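홈 지난 호 투고 안내 저자별 검색

3월
Harish Venkataraman

4. 결과: 인수인계 문서는 누구를 위하여 쓰이는가

4.1 문서의 분량과 그 쓸모

앞 절에서 밝힌 대로 본 연구의 자료는 네 회사(스탄다리, 콘다비, 수브라마니암, 플로넬)에서 퇴사자가 남긴 인수인계 문서 156건과, 후임자가 업무를 넘겨받은 뒤 사내 메신저와 전자우편으로 보낸 질의 1,044건이다. 문서는 모두 합쳐 1,426쪽이다. 연구자는 이를 전부 읽었으며, 이 작업을 다시 할 의향은 없다.

가장 먼저 확인하려 한 것은 긴 문서가 후임자의 질문을 줄이는가였다. 네 회사의 인사 규정은 하나같이 그렇다고 전제한다. 스탄다리의 규정은 인수인계서를 '가능한 한 상세히' 작성하라고 쓰고, 콘다비의 규정은 같은 말을 두 번 쓴다. 그러나 분량과 질문 수 사이에서 우리가 기대한 관계는 나타나지 않았다. 긴 문서를 받은 후임자도 물었고, 짧은 문서를 받은 후임자도 물었다. 차이가 있다면 긴 문서를 받은 쪽의 첫 질문에 "혹시 문서에 있는데 제가 못 찾은 것이라면 죄송합니다만"이라는 구절이 붙는 일이 잦았다는 정도다. 해당 내용은 대개 문서에 없었다.

분량이 늘어나는 경로는 비교적 단순하다. 퇴사자는 마지막 두 주 동안 할 일이 줄어들고, 회의에는 더 이상 초대받지 않으며, 빈 양식 하나를 앞에 두게 된다. 양식의 첫 항목은 '담당 업무 개요'다. 이 항목에서 사람들은 자신의 지난 몇 년을 처음으로 한자리에 정리하게 되고, 그 결과 개요는 개요의 길이를 벗어난다. 수브라마니암의 한 구매 담당자는 개요에 부서의 연혁을 넣었다. 연혁은 그가 입사하기 전부터 시작하며, 그가 입사한 해부터 눈에 띄게 자세해진다.

반대로 '진행 중인 현안' 항목은 짧다. 후임자가 가장 먼저 펼치는 항목인데도 그렇다. 면담에서 퇴사자들은 현안이란 계속 바뀌는 것이어서 적어 두어도 금방 낡는다고 설명했다. 타당한 설명이다. 다만 같은 문서에 이미 폐지된 결재 양식의 작성법이 세 쪽에 걸쳐 실려 있는 경우도 있었으므로, 낡음에 대한 우려가 모든 항목에 고르게 적용된 것은 아닌 듯하다.

4.2 후임자는 무엇을 묻는가

질의는 두 명의 평정자가 따로 분류한 뒤 맞지 않는 것을 합의로 조정하였다. 합의 과정은 원만했다고 적는 것이 관례이므로 그렇게 적는다. 분류는 네 갈래로 수렴했다. 파일의 위치를 묻는 것, 절차를 묻는 것, 사람을 묻는 것, 그리고 이유를 묻는 것이다.

파일의 위치를 묻는 질의는 예상대로 많았다. 공유 폴더의 이름이 그 사정을 일부 설명해 준다. '최종', '최종_수정', '진짜최종'으로 이어지는 계보는 네 회사 모두에서 발견되었고, 플로넬에서는 '진짜최종' 폴더 안에 '구버전'이라는 하위 폴더가 있었으며 현재 쓰는 파일은 그 안에 있었다. 전임자는 이를 불편으로 여기지 않았다. 어디 있는지 알고 있었기 때문이다.

절차에 관한 질의는 문서가 가장 잘 막아 낸 유형이다. 월말 정산을 어떤 순서로 하는지, 승인이 누구를 거치는지 같은 사항은 글로 옮기기 쉽고, 옮겨 놓으면 읽힌다. 인수인계 문서를 옹호하는 기존 연구가 주로 이 유형을 측정해 왔다는 점은 언급해 둘 만하다. 열쇠는 가로등 밑에 떨어져 있을 때 잘 찾아진다.

사람에 관한 질의는 표현이 조심스럽다. "이 거래처는 보통 어떤 식으로 연락드리면 될까요"라는 문장은 겉으로는 연락 수단을 묻지만, 이어지는 대화를 읽어 보면 물은 것은 상대방의 성미다. 전임자들도 그렇게 알아듣고 답했다. 한 답장은 전화번호를 다시 적은 다음 "점심 직전은 피하세요"라고만 덧붙였다. 문서의 '주요 거래처' 표에는 회사명, 담당자명, 번호, 주소를 적는 칸이 있으나 점심에 관한 칸은 없다.
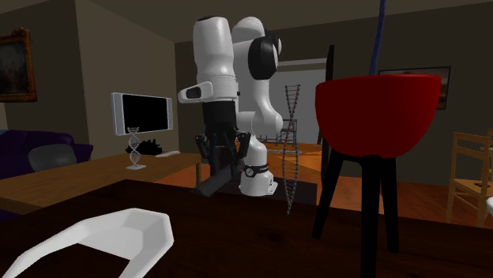

인수인계 문서에 거래처 담당자의 성향까지 적어야 하는가?

적어 두는 편이 후임자에게 유용하지만, 공식 문서에는 연락하기 좋은 시간이나 선호하는 보고 방식처럼 당사자가 읽어도 무방한 사실만 남기고 나머지는 대면 인계 자리에서 말로 전하는 것이 적절하다.

위의 문답은 콘다비가 면담 이후 사내 안내문에 실은 것을 그대로 옮긴 것이다. 안내문이 나간 뒤 콘다비의 문서에는 '당사자가 읽어도 무방한 사실'이 늘었다. "꼼꼼하신 분", "매우 꼼꼼하신 분", "꼼꼼함에 관해서는 별도 구두 설명"의 세 등급이 특히 널리 쓰였다. 공식 등급표는 없으나 현업에서는 혼동 없이 통용되고 있었다.

4.3 이유에 관한 질의

이 연구에서 가장 흥미로웠고 자료 정리에 가장 오랜 시간이 걸린 것은 이유를 묻는 질의였다. 왜 이 보고서는 목요일에 보내는가. 왜 이 공급처에는 견적을 두 번 받는가. 왜 표의 일곱째 열은 비워 두는가. 후임자는 무엇을 해야 하는지는 알고 있었다. 문서에 쓰여 있었기 때문이다. 그것을 하지 않으면 어떤 일이 생기는지를 몰랐고, 따라서 바빠졌을 때 무엇부터 빼도 되는지를 판단할 수 없었다.

이 유형은 답변율도 가장 낮았다. 전임자가 불친절해서 생긴 결과로 보기는 어렵다. 전임자 또한 그것을 전임자에게서 물려받은 경우가 많았다. 스탄다리의 목요일 보고서는 추적이 가능한 범위에서 담당자가 네 번 바뀌었고, 네 명 모두 목요일을 지켰으며, 그 요일을 정한 사람은 찾지 못했다. 보고서의 수신인인 임원은 면담에서 자신은 금요일에 읽는다고 답했다. 그는 그 보고서가 왜 자신에게 오는지도 물었다. 본 연구의 질의 자료에 임원의 질문은 포함하지 않기로 미리 정해 두었으므로 이 건은 집계에서 빠졌다.

비워 둔 일곱째 열에는 이유가 있었다. 플로넬의 재고 표에서 이 열은 한때 외부 프로그램이 값을 읽어 가던 자리였고, 무엇이든 적혀 있으면 다음 날 발주가 두 배로 나갔다고 한다. 프로그램은 오래전에 교체되었다. 그런데도 열을 지우자는 제안이 나올 때마다 팀에서 가장 오래 근무한 사람이 고개를 저었고, 그 사람이 퇴사한 뒤에는 그가 고개를 저었다는 사실이 열을 지켰다. 그의 인수인계서에는 "7열 건드리지 말 것"이라고만 되어 있다. 굵은 글씨다.

두 사례는 후임자 쪽에서 보면 구별되지 않는다. 하나는 실제로 위험했던 적이 있는 규칙이고 다른 하나는 근거를 잃은 습관이지만, 문서에서는 같은 글꼴과 같은 어미로 쓰인다. 조심스러운 후임자는 둘 다 지키고, 과감한 후임자는 둘 다 없앤다. 관찰 기간 동안 우리가 만난 후임자는 대부분 조심스러웠다. 입사 초기에는 과감할 유인이 별로 없다.

4.4 양식의 효과

네 회사 가운데 수브라마니암만이 관찰 기간 중에 양식을 바꾸었다. 새 양식은 '담당 업무 개요'를 반쪽으로 제한하고, '하지 않아도 되는 일'이라는 항목을 새로 두었다. 제안자는 인사팀의 대리였고, 승인에는 기존 양식 전체의 작성 기간보다 긴 시간이 걸렸다. 반대 의견의 요지는 회사에 하지 않아도 되는 일이 있다는 인상을 줄 수 있다는 것이었다.

그림 3. 흰색과 검은색으로 된 로봇 팔(컴퓨터 렌더링).

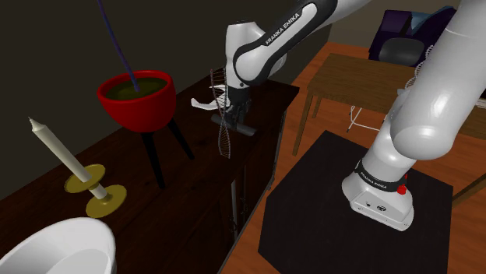 읽는 데 걸리는 시간: 15분

새 항목은 처음에는 거의 비어 있었다. 퇴사자들은 '없음' 또는 '해당 사항 없음'이라고 적었고, 한 사람은 '전부 중요함'이라고 적었다. 이 사람의 후임자는 한 달 뒤 업무의 상당 부분을 중단했는데, 이를 알아차린 부서는 없었다. 변화는 항목의 이름을 '한 달쯤 미뤄도 되는 일'로 고친 뒤에 나타났다. 같은 내용을 묻는 것이나 다름없는데도 응답이 길어지고 구체적이 되었다. 자신이 하던 일이 없어도 된다고 쓰기는 어렵지만 급하지 않다고 쓰는 데에는 큰 용기가 들지 않는 모양이다.

개요의 분량 제한은 덜 성공적이었다. 반쪽이라는 제한은 지켜졌다. 대신 글자 크기가 작아졌고, '별첨 1'이 등장했다. 별첨의 평균 분량을 여기 싣지 않는 것은 지면 사정 때문이며, 그 지면 사정이 별첨의 작성자들에게는 적용되지 않았다는 점만 밝혀 둔다.

양식 변경 이후 이유에 관한 질의가 줄었는지는 판단하기 어렵다. 질의의 수는 줄었으나 같은 시기에 메신저 프로그램이 바뀌었고, 바뀐 프로그램에서는 퇴사자의 계정이 검색되지 않았다. 물어볼 사람을 찾지 못한 것과 물어볼 필요가 없어진 것은 기록상 같은 모양을 띤다. 인사팀은 내부 발표 자료에서 둘째 해석을 택했다.

4.5 겹치는 근무일

후임자가 전임자의 마지막 근무일 전에 자리를 잡은 경우와 그렇지 않은 경우의 차이는 문서와 관련된 어떤 변수보다 뚜렷했다. 며칠이라도 함께 일한 후임자는 사람에 관한 질의를 훨씬 적게 했다. 옆자리에서 전화 통화를 한 번 듣는 것이 '주요 거래처' 표를 여러 번 읽는 것보다 나았다고 그들은 말했다. 전임자가 수화기를 들기 전에 내쉬는 숨의 길이로 상대를 짐작할 수 있었다는 진술도 있다. 이 변수는 측정하지 않았다.

문제는 겹치는 근무일에 비용이 든다는 점이다. 같은 자리에 두 사람의 급여가 나가는 기간을 예산 담당 부서는 '중복'이라고 부른다. 콘다비는 이 기간을 원칙적으로 하루로 정하고 있는데, 그 하루의 오전은 후임자의 출입증 발급에, 오후는 전임자의 장비 반납에 쓰인다. 두 사람이 마주 앉는 시간은 점심이다. 따라서 콘다비의 사람에 관한 지식은 대부분 식당에서 이전되며, 어느 식당인지에 따라 이전의 질이 달라질 가능성도 있다.

반면 같은 예산 담당 부서는 후임자가 처음 석 달 동안 잘못 보낸 발주나 두 번 지급한 대금을 '적응 비용'으로 분류한다. 이쪽에는 상한이 없다. 두 항목은 서로 다른 장부에 있고 한 회의에서 함께 보고된 적이 없으므로, 어느 쪽이 큰지는 네 회사 모두에서 아직 견해의 문제로 남아 있다. 우리가 두 장부를 나란히 볼 수 있게 해 달라고 요청했을 때 세 회사는 거절했고, 플로넬은 담당자가 최근에 바뀌어 자료의 위치를 확인 중이라고 답했다.

4.6 해석상의 제한

자료는 퇴사 절차를 정상적으로 마친 사람의 것이다. 문서를 남기지 않고 떠난 사람은 표본에 없고, 그런 사람의 후임자가 어떻게 지냈는지도 알 수 없다. 몇몇 부서장은 이 경우 업무가 오히려 빨리 정리되었다고 귀띔했으나, 그들이 업무를 직접 넘겨받은 당사자는 아니었다.

질의 자료 역시 글로 남은 것에 한정된다. 복도에서 물은 것, 옆자리 동료에게 물은 것, 묻지 않고 추측으로 처리한 것은 잡히지 않는다. 마지막 유형은 결과가 나쁠 때에만 흔적을 남기며, 그때는 이미 감사 자료로 분류되어 우리에게 제공되지 않았다.

끝으로 관찰 기간 중 본 연구의 자료 정리를 맡았던 연구 보조원이 교체되었다. 전임자는 인수인계서를 남겼다. 폴더의 위치와 평정 절차가 자세히 적혀 있어 작업은 큰 지연 없이 이어졌다. 다만 질의 원자료 표의 마지막 열을 왜 숨겨 두었는지는 적혀 있지 않았고, 후임 보조원은 그 열을 그대로 두었다.

5. 논의로 이어짐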